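Okay, thread time! I have been reading other people's letters for months (published ones, relax) and I need you all to start too.

It began with the Hatice Ersoy collection. 239 letters to her sister, most of them complaining about trains and soup. I read 21 in one sitting and missed dinner.

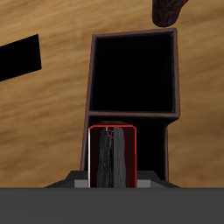
Box with two compartments, on wood.

The best ones are the boring ones. She spends a whole page on a coat she didn't buy – the color, the buttons, the clerk who sighed at her. I care so much about this coat!!

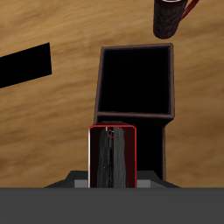

Then Ulla Backlund lent me the Kinduvska letters and those are a different animal. Short, grumpy, full of crossed-out words the editor kept in. One is just a weather report and an apology for a goose.

I started writing my own after that. Real paper, real stamps. My handwriting is terrible and Amparo Montes wrote back anyway, four pages, both sides! 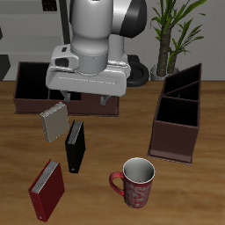

Wirach, January

That's how she starts every one, place and month, and now I do it too. It makes even a note about the dentist feel like it crossed an ocean.

Tip if you're stuck: answer the last letter first, then tell them what you ate. You'll have a page before you know it.
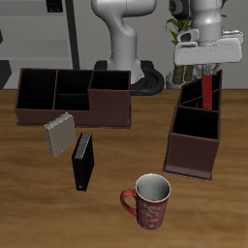
Two caddies, two books and a red mug.

Next up is the Cifuentes volume, 150 letters and no index. Who wants to read along? I'll mail you a postcard if you do!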